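Home | About | Film Diary | Reviews | Festivals | Contact

Three nights with Mamon

Jun 11, 2019

So I finally watched Mamon, and then I watched it again, and then I made my sister watch it with me, which is why there hasn't been a post here for a while. Sorry! I've had a half-written thing about musicals sitting in drafts and it's going to keep sitting there, because this movie has eaten my whole brain.

Quick background for anyone who hasn't heard of it (so, most people). Mamon is a slow, rainy ghost movie directed by Vichien Noiphan. It was his second feature and, as far as I can tell, his last one so far. It takes place almost entirely inside the Luangrath, a riverside hotel that's due to be torn down, and it follows the night clerk, a woman named Mamon, over her last two weeks of work. Guests check in. Some of them have checked in before. Some of them have checked in before in a way that should not be possible, and she writes them all down in the book anyway, very neatly, and gives them their key.

That's it, that's the plot. If you want a big explanation at the end you're going to be mad. There is sort of an explanation and it goes by in one line, said by a man with his mouth full of rice, and I missed it completely the first time.

What I love is how the ghosts are handled. No jump scares, no white makeup, no screaming violins. They're just a little bit behind the conversation. Mamon asks a guest if he wants the fan on and he answers the question she asked before that one. The first time it happens you think it's bad editing. The second time your stomach drops. I said "oh no" out loud, alone in my apartment, at one in the morning.

Sumeya Tufa plays Mamon and I don't know how she isn't enormously famous. She has this way of listening with her pen still on the paper. There's a long take in the middle, I'd guess four minutes but I didn't time it, where an old man tells her the story of his honeymoon at the hotel, and the camera never once goes to him. We stay on her the whole time. You can see the exact second she works out that he's been telling this story to every clerk for decades, and that she's going to let him finish. I cried at that on all three viewings. My sister did not cry, but she did put her phone down, and from her that's a standing ovation.

The old man is Chaiwat Srithong, by the way, who I only knew from a pile of cheap action movies where he gets thrown through windows. He's wonderful in this. You mostly get his voice and his hands, and then right near the end you get his face for a few seconds and it's almost too much.

Okay, the room numbers. I need to talk about the room numbers. The hotel has eight floors, we're told that early on, and yet the old man's key says 1349. Mamon looks at it, looks at the board behind her, and hangs it on an empty hook at the end of the row as if it had always gone there. Later on you hear the elevator go up and it just keeps going. You never see where it stops! The sound of it runs on under the next scene, and under the one after that, and I'm pretty sure it's still very faintly there when she's eating breakfast. I went back with headphones to check. It's there.

I do have complaints. The subplot with the developer (Theerawat Thongsuk, doing his best in a terrible tan suit) feels like it wandered in from a TV drama. He shows up, he frowns at a blueprint, he takes a phone call about money, he leaves. I understand somebody has to want to knock the place down, but we get three scenes of him and I could have lived with one. And the music goes soft and twinkly in the last reel, exactly when I wanted it to shut up and let me hear the rain. Whoever decided on the piano, I'd like a word.

Also the subtitles on the version I saw were rough. "Thank you for your patients." "The river is very deep of sleep." I sort of love that second one and would not change it, but there's a whole argument in the kitchen that I had to guess at, and when I compared notes with my friend Lurdes Matos, who saw it with a better translation at a festival, it turned out I'd gotten it backward. I thought the cook was begging Mamon to stay. He's asking her to please go home and sleep. That changes the scene a lot!

Lurdes likes it less than I do. Her take is that it's a beautiful short film stretched to feature length, and that you could lose half an hour out of the second act and come out with something perfect. We went back and forth over this for an entire evening. I can see it for the developer stuff. But I won't give up the laundry sequence, or the bit where the power goes out and all the guests just stand in the hallway politely waiting, and those are exactly the parts she'd cut. For me the waiting is the movie. You need to get bored enough to start looking into the corners. 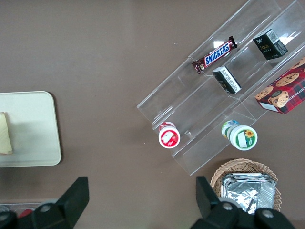
And there's a lot in the corners. On my third time through I quit reading the subtitles and just watched the backs of the rooms, and the same woman in a green raincoat walks past the front doors of the hotel in what I think is every single daytime scene. She never comes in and no one mentions her. In the very last shot she's stopped walking. I have a theory, and I'm keeping it to myself until more of you have seen this.

If you want to try it, the disc from Zermont is the one to get. They only pressed 300 copies and I don't think they've sold all of them (which is a crime, but good news for you). The picture is grainy and a bit green, and I'm told it looked that way on film too, so don't mess with your TV settings like I did. There's a short interview with Noiphan on there where he gets asked what the ending means and talks about his aunt's cooking for most of it. No commentary track, sadly.

Watch it late, with the lights off, and if it's raining out then so much the better. Don't do what I did and start it at midnight with work in the morning.

Next up is probably Wunda, which has been on my list since January and which two of you have now emailed me about. I know it's a comedy about a haunted ferry and I've been told not to read anything else about it, so please keep the comments clean! And if anyone out there has seen Noiphan's first feature, or even knows where a person might find it, write to me. I'll trade you anything on my shelf except the Zermont disc.

Recent posts
Movies to watch with a fever
The ghost in the ticket booth
I went to a triple feature and lost my umbrella
Why are all the good vampires so tired?
What I watched in January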